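Module 4, Handout 2: Sorting and Grading Recovered Plastics
Course tutor: Marichka Hrynyshyn, Barnthorpe

4.1 Scope

These notes cover the sorting of rigid plastic items before washing and shredding. Films and foams are dealt with in Handout 3. You should already know the resin codes and the difference between thermoplastics and thermosets.

4.2 Sorting by item and sorting by resin

Sorting by item groups objects of the same type. It is fast and needs little training, but the type of an object does not fix its resin. Disposable cutlery is the usual case: forks are moulded in polystyrene, polypropylene or PLA, and the three can look alike. Sorting by resin gives a cleaner output at a higher cost per tonne.

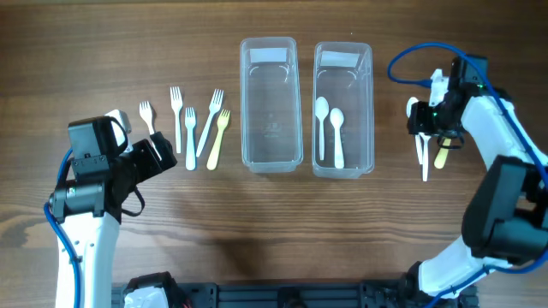 Fig. 4.1 Plastic cutlery and two clear bins, sorting by item.

The density of the common resins is the first tool for telling them apart. Polypropylene has a density near 0.90 grams per cubic centimetre and floats in water. Solid polystyrene is near 1.05 and sinks in fresh water, though it will float in strong brine. PLA is near 1.24 and sinks in both. Fillers such as talc raise the density of polypropylene and can make a filled grade sink, so a float test on its own is not proof of resin.
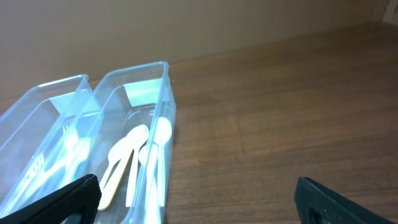

Near-infrared sorting identifies a resin from the light it reflects in certain bands. It works well on white and clear items. Carbon black absorbs in the same bands, and most black items are passed as unknown. At the Cusden line these go to the residue stream.

4.3 Purity and recovery

Purity is the mass of target resin in the output divided by the total mass of the output. Recovery is the mass of target resin in the output divided by the mass of target resin in the feed. The two must be quoted together.
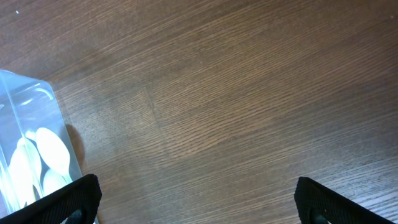
Reading time for the remainder: 3 minutes

Worked case. A feed of 1000 kg contains 378 kg of polypropylene. The output weighs 124 kg, of which 25 kg is other resin.

Target in output = 124 - 25 = 99 kg
Purity = 99 / 124 = 79.8%
Recovery = 99 / 378 = 26.2%

Low recovery at modest purity points to a fault in the settings. Check the feed rate first, then overlap of items on the belt.

4.4 Sampling

Take samples across the full width of the falling stream at equal intervals. 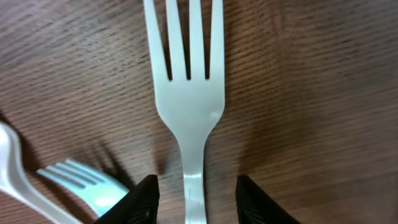

Samples taken from the top of a heap are biased, as fine pieces settle towards the base. Weigh each sample before and after drying and report the dry mass. The Metwally sheet has a column for moisture; fill it in even when the value is zero.

4.5 Before the next session

Read the Vatater site notes, sections 2 and 5. Repeat the worked case with the other resin in the output cut to 4 kg and the target mass held at 99 kg.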